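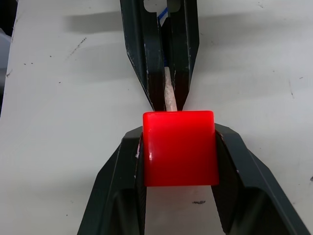 Adhesives on Small Resin Cubes: Project Report
Course: Materials and Product Design, second year
Students: Sadia Gilani and Lamduan Sombatkul
September 11, 2018

1. Why we chose this subject

Our project began with a broken toy. Lamduan has a small nephew, and he had a set of red blocks which his grandmother wanted to turn into little flags and trees by gluing sticks on them. The sticks fell off after one day. We were asked if there is a better glue, and we could not answer. For the course we needed a question that could be tested with simple things, so we took this one.

The question is: how well does a thin paper stick hold on the smooth face of a small block, and what can be done to the block or the stick before gluing to make it hold better?

2. Materials

The blocks are cast from clear resin with a red color mixed in. They are shiny, and the edges and the corners are a little rounded. A block is small enough to hold between two fingers. We bought them from a craft shop, Vulen, in one order so that they would all come from the same batch.

The sticks are rolled paper, the kind that is used for cotton swabs and for lollipops. We cut off the ends with a sharp knife. Rolled paper has a rough surface and it drinks the glue quickly. In the first trials this gave us a problem, which we explain in part 4.

We used two glues. The first one is a white glue for paper and wood, sold under the name Feredton. The second one is a clear contact glue called Adedlow. Both were opened on the first day of testing and closed well after each use.

We prepared 207 samples. From these, 142 could be used in the results. The others were removed for different reasons: the stick was not straight, there was too much glue on the face, or the sample was touched before the drying time was finished. We think it is better to say this openly, even if the number does not look nice.

3. Method

Every block was washed in warm water with a little dish soap and dried with a cloth that leaves no threads. After washing we did not touch the top face with our fingers. Half of the blocks were then rubbed with fine sandpaper on the top face, nine strokes in one direction. The other half stayed smooth.

The stick was cut to the same length each time. We put the end of the stick in the glue, took away the extra drop on the edge of the dish, and set the stick on the top face of the block. It must stand upright and it must not slide. The first second is the most important one. If the stick moves sideways after it has touched the glue, a thin film stays on the face and the bond is weaker.

For holding, the block should be gripped at the left and right faces, with the top face free. We tried first with a block lying loose on the table, and it turned under the stick nearly every time. When the sides are held, the block stays square and the stick can be pressed down with a small, even force.

After setting, the samples rested for one night in a closed box. The next day we pulled each stick slowly upward with a spring scale (model Vörös, borrowed from the physics room) and wrote down the value at which it came off. We also wrote what kind of break it was. There were three kinds: the glue came off the block, the glue came off the paper, or the paper itself was torn.

4. What we observed

The white glue was weak on the smooth blocks. In most cases the glue came off the face as one round piece, like a small coin, and the block was clean under it. This tells us that the glue was dry and strong by itself but had nothing to hold on. On the sanded blocks the same glue was clearly better, and a part of it stayed on the face after the break.

The contact glue gave higher values on both kinds of blocks. The difference between smooth and sanded was smaller here. Several times the paper was torn before the glue let go, so for these samples we did not measure the glue, we measured the paper. We should have noticed this earlier and chosen a stronger stick.

The problem with the drinking paper came in the first week, in February. The sticks stood well in the evening, and in the morning they were loose. When we cut one open, the glue had gone up inside the paper and the end was almost dry. After this we gave every stick a first thin layer of glue, let it dry, and only then glued it on the block. All samples in the results were made in this second way. The first ones are not counted.

We also noticed that the position of the stick has some influence. We wanted all sticks in the center of the top face, but with the eye it is not easy, and many were a little to the left or to the right. A stick far from the center bends more when it is pulled, if the hook of the scale is not exactly over it. We did not plan for this and we do not have enough samples to say how large the influence is.

5. Difficulties

The shiny face reflects the lamp, and it is hard to see if there is still a little soap on it. Sadia found that it helps to turn the block slowly under the lamp — dirt does not move with the reflection, so it can be seen.

Small specks of dust were a bigger trouble than we expected. On a red block a white speck is very visible on the sides, but on the sanded top face the whole surface is dull and pale, and there one cannot find it. We covered the blocks with a glass bowl between the steps.

Our spring scale has a coarse division. For the weak samples the reading is not exact, and for this reason we compare only the groups and not the single samples.

6. What we would recommend

For the grandmother's blocks: wash, sand the top face, close the end of the paper stick with a first layer, and use the contact glue. An adult should do this part, with an open window. If only white glue is in the house, the sanding is necessary.

For students who want to continue this work, we propose wooden sticks in place of paper and a small guide with a hole, so the stick always comes to the same place. It would also be interesting to test after a longer time — our samples were only one night old, and a toy must live longer than this.

7. Division of work

Sadia washed and sanded the blocks and wrote parts 2 and 3. Lamduan did the pulling tests and the notes on the breaks, and wrote parts 4 and 5. The rest was written together. The table with all measured values is in the blue folder in the materials room, second shelf, under our names.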